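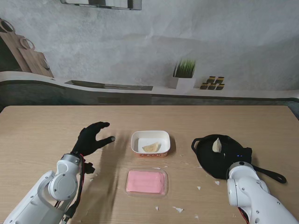
White tub, tan table. Lunch thoughts follow!

1/ Three months into making my packed lunch every single day and I have become a complete bore on the subject. Sorry in advance. Thread.

2/ It started in February when I added up what I'd been spending at the sandwich place in Hulme. £29 in one week. On baguettes!! I like a baguette but come on.

3/ First discovery: cold roast veg is wonderful. Tray of carrots, red onion and whatever's going soft in the drawer, 30 minutes in a hot oven, then lemon and salt while it's still steaming. Keeps for 3 days easily.

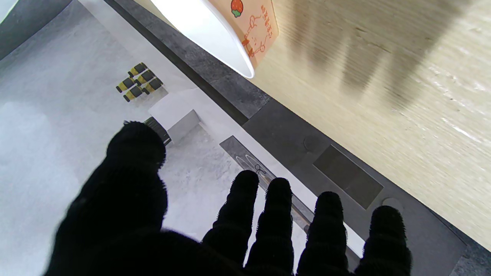

4/ Second discovery, courtesy of Salamatu Darko: put the dressing at the bottom, then the beans or grains, leaves right at the top. Tip it out at lunchtime and it dresses itself. I'd been making soggy salad for years.

5/ Butter beans! Why did I ignore butter beans? Mash half the tin with garlic and a bit of the liquid from it, leave the rest whole – you get a sort of creamy, chunky thing that's brilliant with toast or just a spoon.

6/ Natalie Greenwood swears by pickled red cabbage on everything and I've come round to it. Mine is vinegar, sugar, salt, 30 minutes on the side and it's ready. Goes the most ridiculous pink.

7/ Still haven't cracked pasta. It's lovely at night and a brick by noon. More oil? Rinse it? Smaller shapes? Tell me your ways, I'm making a batch tonight and I've got a bag of orzo open.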